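4. Rules for sharing the table

When we started writing the operating rules for the Pivach cell, I figured it would take us an afternoon. We already had the risk assessment from the vendor side, we had the speed and force limits set in the controller, and we had a laminated sheet by the door that said to keep clear of the arm while it's moving. Then we watched people work for a week, and that last rule lasted until the first drawer trial. Our tasks need a person close by. Somebody has to reset the object between episodes and somebody has to steady the thing being manipulated, and in our lab those are usually the same somebody!

So this section is about the rules we ended up with, and about the ones we threw out. I'm going to be pretty blunt about the second kind, mostly because I've read plenty of methods sections that list only what survived.

4.1 What counts as "near"

Our first draft drew one circle on the floor plan and called everything inside it the robot zone. Simple, and useless. A person standing a step back from the table is inside the circle, and so is a person with a wrist next to the fingers of the gripper, and those two people shouldn't be living under the same rule. In the Sustard version (we name our rule sets after whichever project paid for the coffee) we split the space by body part instead. Feet can be anywhere except under the table. Forearms can be over the tabletop. Hands may touch the object being worked on only in a pinned trial, meaning one where the operator has said "pinned" out loud and the second person at the controls has said it back.

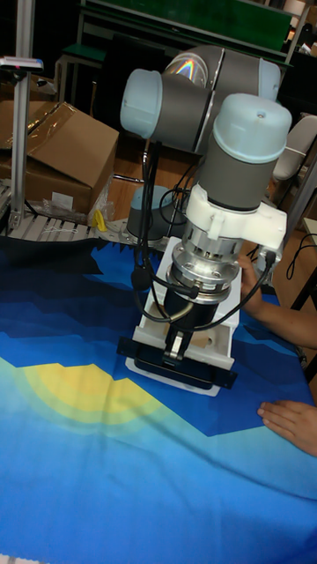
Figure 3. A drawer task in the Pivach cell, with a person at the right side of the table.

The call-and-answer part got some eye rolling at first. I was one of the eye rollers. What won me over was going back through 400 logged episodes from before the rule and trying to tell, from the logs alone, whether the person at the controls knew that a hand was in there. I couldn't. The force trace looks the same either way, the gripper state looks the same, and the notes field is blank more often than I'd like to admit. With the spoken call we get a word on the audio track, and we can check it later.

We also dropped the lower speed limit we used to apply to the whole workspace. It made everyone impatient, and impatient people lean in. Now the slow limit kicks in only when the tool is within 30 cm of the tabletop – above that the arm moves at its regular collaborative speed.

4.2 Hands, cables and the side you stand on

The rule that gets the most questions from visitors is the one about sides. We ask the person at the table to pick one side and stay on it until the episode ends, with both hands entering from that side.

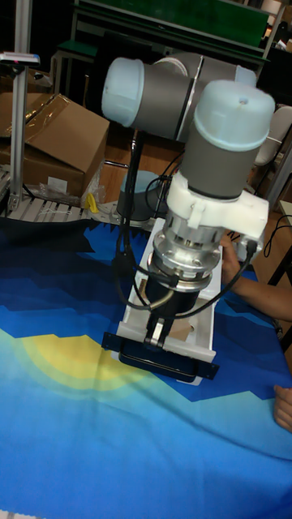 Figure 4. The same task, with the gripper over the handle end of the tray.

Crossing over in the middle of an episode is the habit we worked hardest to break, and I still catch myself starting to do it. You see a fold in the cloth on the far side, you want to smooth it, and your arm is under the tool before you've thought about it. The side rule helps with cables too. Ours hang in loops around the wrist and the gripper, as they do in Figure 4, and a sleeve can snag on a loop a lot more easily than people expect. I'd love to tell you we have a tidy cable sleeve standard, but we have a draft of one and two people who disagree about it. For now, anybody whose hands go over the table rolls their sleeves up past the wrist, and the loops get looked over before each block of trials.

A free hand has a rule of its own. It goes flat on the table, fingers visible, well away from the tray. We tried "free hand behind your back" (that was the Teixeira draft) and people hated it, and they lost their balance when they leaned. A flat palm gives you something to push off from if you need to get out fast.

4.3 Stopping

Anyone can stop the arm for any reason and doesn't have to explain it. The stopped episode is kept and tagged, and it never gets deleted to make the numbers look nicer. Out of 3000 episodes in the current set we would rather have a fat pile of stopped ones than a crew that waits to be sure. The partner cell at Girkside asks for a written note after each stop, and we've agreed to disagree on that until the next joint review in May.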